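Records & Storage | Member Newsletter

May
By Hinata Takeda

Moving paper maps and field sheets out of PVC

The Somard survey collection holds nearly 2000 loose field sheets, most of them penciled on rag paper between two road-building programs. For decades the sheets were kept in soft vinyl sleeves. Anyone who has opened a drawer of old vinyl knows the smell. The plasticizer migrates to the surface, the sleeve goes tacky, and pencil and ink begin to transfer to the inside face. In the worst drawer, 32 sheets had lifted graphite visible on the sleeve when it was peeled back.

This item summarizes the rehousing work finished at the Stalia Road store and sets out the procedure for members with similar material.

Choosing a replacement

Three plastics are generally considered safe for long-term contact with paper: polyester, polypropylene, and polyethylene. All three should be uncoated and free of plasticizers, slip agents, and surface treatments. Polyester is the stiffest and clearest, and it is the usual choice for single sheets that will be handled often. It carries a static charge, so it should not be used over loose pencil, charcoal, or flaking pigment. Polyethylene is softer and slightly hazy. Polypropylene falls between the two and costs less than polyester in most sizes.

For the pencil sheets we used folders of unbuffered paper with no plastic in contact with the drawn face. Polyester sleeves, open on two sides, were kept for printed maps and typed schedules. Sealed enclosures were avoided for everything going back into the drawers. A closed sleeve holds whatever moisture was in the paper on the day it was filled, and the Stalia Road store swings more than we would like between winter and late summer.

Zipper pouches still have a place in the workflow. They are useful for short trips between buildings, for keeping detached fragments with their parent sheet during treatment, and for carrying labels, pencils, and spatulas to the work table. They should be checked for material before use. Many office pouches are vinyl, and the seller's listing often says only "plastic."

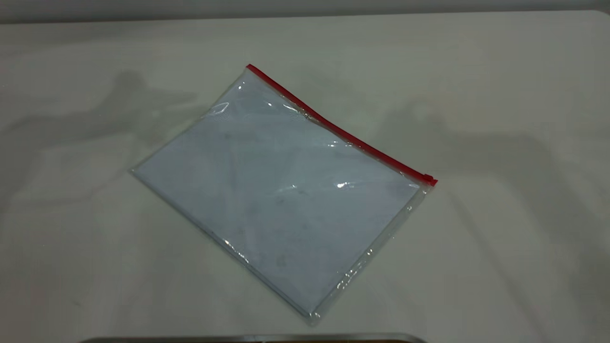 Clear pouch with red zipper closure.

Identifying what you have

Where the supplier is unknown, start with the simple signs. Vinyl tends to be limp, often has a strong odor when warm, and may cling to itself. Polyester crackles when flexed and resists tearing until it is nicked. Polypropylene and polyethylene both float in water, while vinyl and polyester sink, so a small offcut in a cup of water with one drop of dish soap will separate the two groups. Push the offcut under with a toothpick and release it — trapped air bubbles give a false result.

The copper wire flame test is still described in older handbooks. We do not recommend it. Burning vinyl gives off hydrogen chloride, and the float test combined with handling was enough to sort every sleeve in the Somard drawers.

Procedure

Work on one drawer at a time. Record the sheet order before anything is removed. Open each vinyl sleeve along both long sides with a blunt-tipped blade, working away from the sheet, and fold the upper face back slowly at a low angle. If there is resistance, stop. Sheets that stuck were set aside flat between silicone release paper and passed to the conservator, Gatano Paper, for separation under magnification.

Discard vinyl sleeves the same day and keep them out of the store. Copy any inventory numbers written on the sleeve to the new folder in pencil. We found 19 sleeves with numbers that did not match the sheet inside. Those were logged under both numbers until the register could be checked.

Leave rehoused material in open trays overnight before boxing. Boxes should be filled firmly enough that folders do not slump, with a spacer board where a box is part full.

Cost and next steps

The first 900 folders came from the Saxena order placed last year. The remainder were cut in house from sheet stock, which was cheaper per folder but took longer than planned because the guillotine needed a new blade partway through. Glass negatives from the same survey are next. They will go into four-flap paper enclosures, stored on the long edge, and will be covered in a later issue.

Questions on the procedure can be sent to the newsletter desk. The store is open to members on Monday afternoons.

Contact the newsletter desk | © Records & Storage | Back to top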